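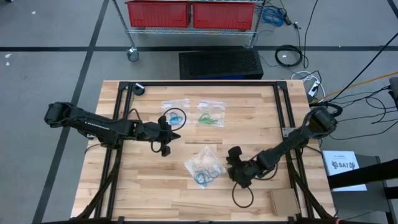 Session 3: Perception for bagged items on the two-arm cell

Notes by Diane McIntyre. Read section 2 of the Hurden manual first.

Clear plastic bags are awkward for a depth camera. The film lets some of the projected light through, throws some back as glare and bends the rest. The depth map then has holes at the bag and false points beside it. Our pipeline therefore segments in colour and uses depth only for the table plane, fitted once at start-up.

A bag's mask must cover the film as well as the contents. A mask trained on contents alone puts the grasp point in the middle of the bag, and for a tangled cable this is a poor choice. Loose cable on the table is a separate class — do not merge it with a bag that it touches.

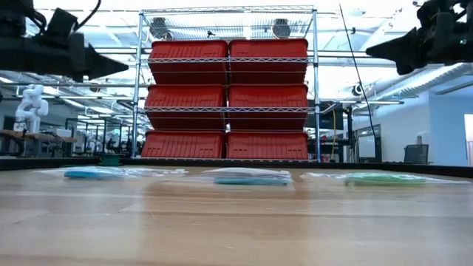 Robot Software Group, Department of Automation

Folded cloth gives a flatter outline than cable, but the glossy edges of the film still break up the contour. Close gaps in the mask before fitting the box.

Planning. Each arm has its own planner. A shared lock covers the middle strip of the table, and an arm must hold it before its gripper enters. Release the lock on retreat, after the gripper has cleared the strip.

Exercise. Run the segmenter on the 18 stored views and list every mask that joins two bags. Send the list and your threshold settings to Silviu Buzatu.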